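双臂工位重新装了一遍，这次线终于走顺了！

左臂的线缆又磨了。上个月我还在这里吹牛，说新换的护套撑到年底没问题，结果那天下午我拿手电往肩部支架后面一照，护套上一道亮印子，再磨下去就见铜了。好吧，拆！

先说说这台东西的情况，给新来的朋友（最近多了不少留言，太开心了，我一条条都看了）。工位是一张桌子，桌子后沿立一个铝型材的架子，两条臂从架子顶上挂下来，往前伸到桌面上干活。控制柜是Zenton的，夹爪手指是Drumetti做的，架子是我和Bakari Bakilana自己切料自己拧的。活儿很杂，主要是把小零件从一边拿起来、翻个面、对到另一件上去，全是人手做起来一秒钟、机器做起来要命的那种动作。我特别喜欢这张桌子，真的，每天早上开灯第一个看它。

挂装这个姿势有它的好处：臂从上面下来，桌面前半边全空着，人站过去换料特别舒服。坏处也明摆着，线全得从肩膀上绕，重力又老想把线往下拽，拽到肘部正好卡在关节壳和连杆之间。上一回走线是我干的，图省事，扎带扎得太紧，看着漂亮极了，横平竖直，拍照都好看。可是臂一转到最外侧，线就绷成一根弦。漂亮的线和活得久的线是两种线，我现在服了。

这次我下决心从头来，顺便把零点、夹爪、仿真模型全部过一遍。下面按我动手的顺序写，有些地方啰嗦，见谅。

一、断电和托臂

断电之前一定先把臂开到一个靠近桌面的姿势，底下垫好东西再松抱闸。我垫的是两块旧泡沫，外面裹了毛巾（Arnulfo Cárdenas第一次看见时问我是不是要给它洗澡）。挂装的臂松闸以后往下沉，沉得不快，但很坚决。一个人按松闸按钮，一个人扶着小臂，口令喊清楚。我们喊的是“松”和“住”，别喊“好”，“好”这个字在车间里什么意思都有。

控制柜断电以后我等十分钟再开门，这是老习惯。等的时候正好把螺丝盘摆出来。我用的是带格子的那种饭盒，一格一个关节，盖子上用油性笔写编号，从肩到腕。以前我用磁盘，螺丝堆成一坨，长的短的混着，装回去时多一颗短的，找了一晚上。饭盒万岁！

二、拆线，量长度

旧线拆下来别急着扔。我把它平铺在地上，从磨损的地方开始，一段一段对着臂的位置看：哪儿磨了，哪儿压扁了，哪儿被扎带勒出腰来。磨得最厉害的在肩部支架的后缘，那里有个型材端面，我当初切完没倒角。没倒角！我自己切的料，自己没倒角，自己的线自己磨。锉刀拿出来锉了一圈，又扣了端盖，摸上去滑溜溜的。

新线我多留了长度。怎么决定留多少呢，我的土办法是这样：先把线虚挂上去，用魔术贴临时绑住，每一轴手动推到两头极限，看哪个姿势线最紧，就按那个姿势再松一点。这个“一点”我比划给Bakari看，大概就是两根手指能伸进去。他手指比我粗，所以他那一侧的线总比我的松，我们俩因为这事争过，最后统一用我的手指当标准。

还有一条：扎带只用在不动的地方。凡是会弯会扭的位置，一律魔术贴，或者让线自由绕个弯，绕在臂的外侧。以前我觉得外面甩着一圈线很丢人，像没收拾完。现在我看见谁家的臂外侧有一个从容的大弯，心里就踏实。

三、关节和螺栓

趁着线拆干净了，把每个法兰的螺栓对角复紧一遍。划线笔换了新的，旧标记线用酒精擦掉再画，别在旧线上描，描几次以后你就分不清哪条是哪年的了。肩部支架那几颗我涂了螺纹胶，中强度的就够，高强度的以后拆起来要哭。

铝型材架子这边也检查了一遍。T型螺母这个东西真奇妙，装的时候转过去咔一下，心里很满足，可是有时候它没转到位，半挂在槽里，拧紧了手感还一样！我的办法是拧完再往外掰一下角件，有活动就重来。这次查出来右边支架上有一颗就是半挂着的。怪不得之前右臂急停时架子会“嗡”一下，我还以为是共振，还跑去查了一晚上资料，做了满满一页笔记。好吧，笔记留着，万一哪天真的共振呢。

四、夹爪手指

Drumetti的手指我喜欢它的一点是定位销，拆下来再装回去重复性很好。这次换了一副新的黑色手指，指尖垫也一起换。旧垫磨出了一个浅坑，夹圆的零件没感觉，夹薄片时就老往一边歪。Arnulfo之前一直怀疑是视觉偏了，标定做了一次又一次，可怜的人。换完垫再夹，直了！他盯着看了半天，然后默默去倒了杯咖啡。

换手指以后务必重新跑夹爪行程。这一步很短，但是特别容易忘，忘了的话夹爪以为自己还没闭上，会一直使劲，电机就热了。我在控制柜门内侧贴了张纸条，上面只写了四个字：行程！行程！

五、零点

零点我用Bouvier的对零块，塞进关节侧面的槽，慢速靠上去，读数，写入。每条臂从腕部往肩部做，做完一个就锁一个。第一遍做完以后我习惯关机重启，再读一次，看数有没有变。这次左臂第三轴变了，变得很小，可是它不应该变。查下来是编码器插头没插到底，重新插，听到咔一声，好了。这一声咔是全天最动听的声音。

两条臂各自零点都对了，还要互相对。我们让左右两个夹爪轮流去碰桌面上同一个锥尖，从不同姿势去碰，记下偏差，解算两个基座之间的关系。一共记了27组姿势，Bakari觉得10组就够，我觉得反正泡好了茶，多做几组很快乐。做完最大偏差让我非常满意，当场给Arnulfo发了三个感叹号。

六、老化跑车

线走完、零点做完，不要马上干正经活。先慢速空跑，人站旁边听。我跑的是一个专门写的程序，把每个轴都拉到平时用得到的最远处，来回甩，线有什么毛病它都能甩出来。每跑30个来回停一次，用手摸线，摸护套，摸支架后缘。到第367个来回时我停下来了，没有出问题，纯粹是食堂要关门了。摸上去哪里都没有新印子。我太高兴了，吃饭时跟每个坐我对面的人讲了一遍。

然后就是把仿真那边也改过来，这是我拖得最久的一件事。

以前我们的仿真模型里没有线。臂在里面动得潇洒极了，怎么转都行，路径规划挑的尽是些现实里会把线扯断的姿势。我每次都是在真机上再手动禁掉一批，禁到后来那张表长得没法看。这次Bakari说，既然外面都重走了，里面也画上吧。于是我们花了两个晚上，把线、支架、桌面，连桌上平常会摆的工具都搭进去了。

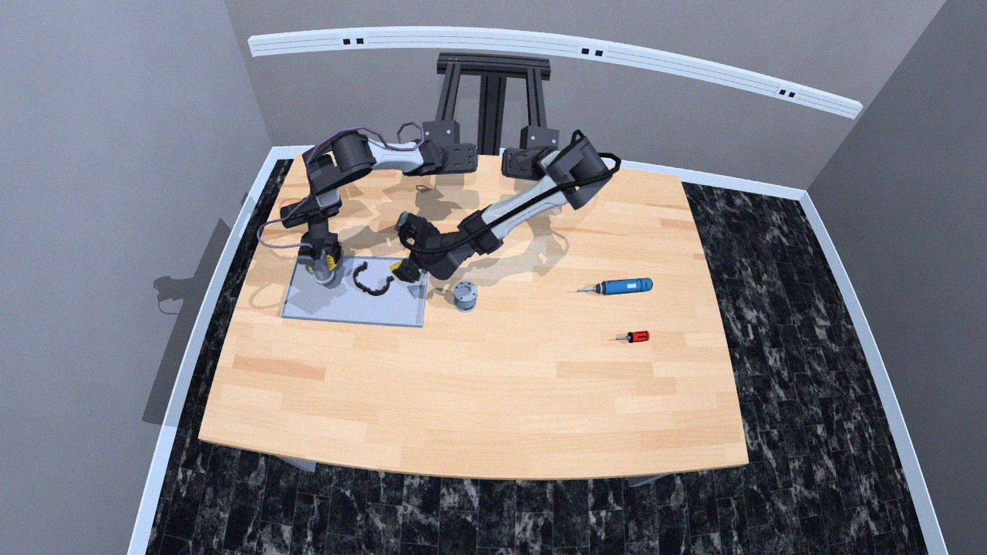
Clamau，五月

仿真里的工位第一次带着线跑起来，我坐在屏幕前面看了好久。左臂外侧那根紫色的线，从肩部沿着连杆绕下来，一直拖到腕部，弯留得很大方。颜色是Bakari挑的，我本来想随便给个灰色，他坚持要一个一眼就能看见的。挑得对！浅灰连杆、黑关节，再来一根灰线，谁看得清它蹭没蹭上。右臂那边是黑线，缠在肘部的大关节上，这个看起来就费眼睛一些，我打算下次给它也换个颜色，橙的怎么样？留言投票吧。

两个夹爪中间那块半透明的浅蓝灰垫子，是我们定的交接区。垫子上放了一个黑色的C形件，是眼下最折磨我的零件：开口朝哪边，夹爪就得从哪边让开，左手拿了右手未必好接。旁边那个侧面带纹的银色小圆柱就乖多了，怎么夹都行，拿来当热身。

螺丝刀我特意摆了两把在桌子右边，大的蓝柄，小的红黑柄。Arnulfo觉得多余，说正式运行时桌上不该有工具。道理我同意，可是哪张真桌子上没有螺丝刀呢？我要的就是规划器学会绕开它们。

接下来几天要做的事，先记在这里，省得忘：

线的碰撞体现在是一串胶囊，弯得厉害的时候相邻两节会互相穿过去，规划器就会误报。先把相邻节的互检关掉，再看肘部那一段要不要加密。

型材架子在模型里是绝对刚性的，真的那个拧得再紧也会晃一丁点。暂时不管，等右边那颗重新装过的螺母跑上一阵，再量一次急停时的晃动，有数了再往里填。

桌面前沿是弧形的，碰撞模型先用直边凑合过一版，结果靠近前沿的几个姿势全被判成碰撞。网格要重新做，这个活儿我领了。

光也顺手调一调。两条臂的影子都很深，落在桌面上，左臂还在左边墙上投了一大片。给人看挺有气氛，给视觉那边当训练素材就有点狠。Arnulfo要的是影子深浅都有，那就做成随机的。

还有那张手动禁姿势的表。我舍不得一下子删光，里面每一条都是我亲手加的，有几条旁边还写着骂人的备注。打算一条一条放回仿真里试，线模型自己能拦下来的就划掉，拦不下来的说明线画得还不够像，回头再改。昨晚试了开头几条，第一条就拦住了，我在椅子上转了一整圈！

有人上次留言问魔术贴要买多宽的。我用的是窄的那种，背面带毛的，宽的在腕部绕不过来，转起来还会刮到夹爪外壳。买一大卷自己剪，剪的时候多剪几根放饭盒里，就放在腕部螺丝那一格，下回拆线的时候伸手就有。

对零块我已经擦干净上油收回盒子了，Bakari，在左边第二个抽屉，别再发消息问我啦。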